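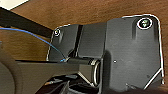 Sunday, late. Feet up, tea going cold, and I still have rule 31 stuck in my head like a song.

So the cell rules. Eulalia Valdebenito sent me her new draft on Friday night (who does that?) and I promised to have comments back before the Calterus people see it. I read it over breakfast and then again after lunch, and I like it a lot more than I thought I would. The old one was a copy of a copy from the Ivmont days, and half of it was about a machine we don't even have anymore.

The big change is contact work. Up to now we had one force limit for everything, which is silly when you think about what the gripper does all day. Pushing a finger against a little black cylinder on a molded part is nothing like picking up a box! Eulalia wants a separate limit for each kind of contact, written on the job sheet, and she wants the person who sets it to sign. Yes please. I did tell her 20 newtons looks high as a starting point for plastic, and that I'd like to see it argued for before it goes in ink.

Then there's loose wires. Her line is "keep cables clear of the work area," and I wrote a whole paragraph in the margin about that, sorry Eulalia. Clear by how much? Clear when the arm is parked, or clear through the whole move? A thin blue wire can lie across the wood right up to the part and one person will call it fine and the next one won't. I suggested we walk the full path at slow speed with a hand on the stop, every time the fixture changes, and write down where the wire goes. Boring, I know. I'd still do it.

Rule 31 is the one I can't settle. It says no hands near the gripper unless the drive power is off, full stop, and I agree with it in my bones — but teaching a new position with the drives off is a misery, and people will cheat. I'd sooner have a proper teach mode rule with the speed held down and the enable switch in your own hand. Pleseo does it that way and I've never minded working under theirs.

Also she numbered the document 3461 and I have no idea where the other 3460 are. Must ask.

Nearly 200 lines of comments sent at half past nine. Mrema training in the morning, so bed soon. Need to find my good safety glasses, I think they're in the car.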